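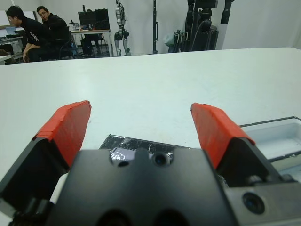 # Wisero opens trays and packing room at Prillville

**For immediate release: December**

Wisero has opened a new room at its Prillville site for the sorting, checking and packing of small trays and shallow boxes. The room brings together work that was previously divided between two buildings, and it will serve customers in Prillville, Gurkley and the surrounding villages.

The company has made and supplied storage goods in the district since 1879. Its range of small trays is used by schools, clinics, repair shops and households for keeping small parts in order. Orders for the range have risen by 20 per cent over the past year, and the former packing area at Gurkley could no longer meet the demand.

Work in the new room is carried out on plain white tables. Wisero chose a pale surface so that dark and light goods can both be seen clearly during checking, and so that marks can be found and wiped away at the end of each shift. Tables are cleared between orders, and only the goods belonging to the order in hand are set out.

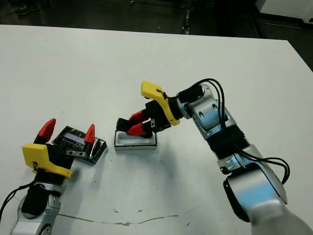 Each order is checked twice before it is closed. At the first check, staff look at the corners, the rim and the inner floor of every tray. At the second, the goods are compared with the order sheet and wrapped for dispatch. Items which fail either check are returned to the workshop with a written note, and the customer is told of any delay on the same day.

The opening also marks the introduction of the Song range, a set of 22 trays and boxes in matching sizes. The range was planned with the help of customers who had asked for shallow containers that could be stored together in one drawer. It will be sold from the Prillville shop and by post.
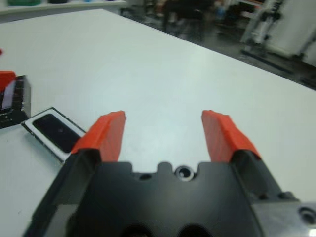
Wisero will continue to offer its sample service to schools and small firms. Customers may borrow a selection of goods for 20 days before placing an order, and there is no charge for return. Samples are laid out flat on the table for comparison, and contrast is one of the points customers are asked to consider: a black centre within a white border, for instance, is easy to pick out against a pale worktop. Requests for samples should be made in writing to the Prillville office.

The Gurkley building will remain open for collections and repairs. Existing orders are not affected by the move, and prices for the current range will stay the same until the next catalogue is issued.

**Notes to editors**

- Wisero's head office and workshop are in Prillville.
- The Song range is available to order now.
- Visits to the new room may be arranged through the Wisero press office.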